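Gerkach busca participantes para revisar una guía de buenas prácticas sobre robots domésticos

En Gerkach estamos redactando una guía de buenas prácticas para el trabajo compartido entre personas y brazos robóticos dentro de viviendas. El borrador tiene 88 recomendaciones y necesitamos comprobar cuáles se entienden y cuáles se pueden cumplir en una casa normal. Las sesiones empiezan en diciembre en el piso de ensayo de Tirotwood.

Qué se hace en una sesión

Cada participante realiza tareas corrientes con tela, menaje y objetos pequeños junto a un brazo robótico supervisado por un operador. Antes de empezar se lee la parte de la guía que corresponde a la tarea. Al terminar se rellena un cuestionario y se habla con Milagros Ignacio, responsable de la redacción. Una sesión dura una mañana y se paga a 88 euros. Se puede participar hasta tres veces.

A quién buscamos

Personas mayores de edad, con o sin experiencia en robótica. Hace falta leer español con soltura y poder estar de pie durante periodos cortos. Tendrán preferencia quienes trabajen en ayuda a domicilio, lavandería u hostelería. No pueden inscribirse empleados de Gerkach ni de Lagman, que suministra los brazos.

Normas durante el ensayo

El operador anuncia en voz alta cada arranque. El participante puede parar la sesión cuando quiera, sin explicar el motivo, y cobra igual. Se piden mangas ajustadas o recogidas, pelo atado y manos sin anillos.
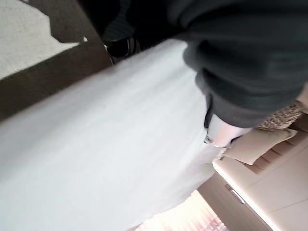 Las tareas con piezas grandes de tela tienen un apartado propio en la guía, el 4, que trata de quién sujeta primero, quién suelta primero y a qué distancia deben quedar los dedos de la pinza. Es el apartado con más comentarios hasta ahora y el que más interesa revisar.

Inscripción

Escriba a Eduardo Saludo, coordinador de participantes, indicando edad, ocupación y si puede venir algún sábado. Las grabaciones se usan solo para revisar la guía y puede pedirse su borrado.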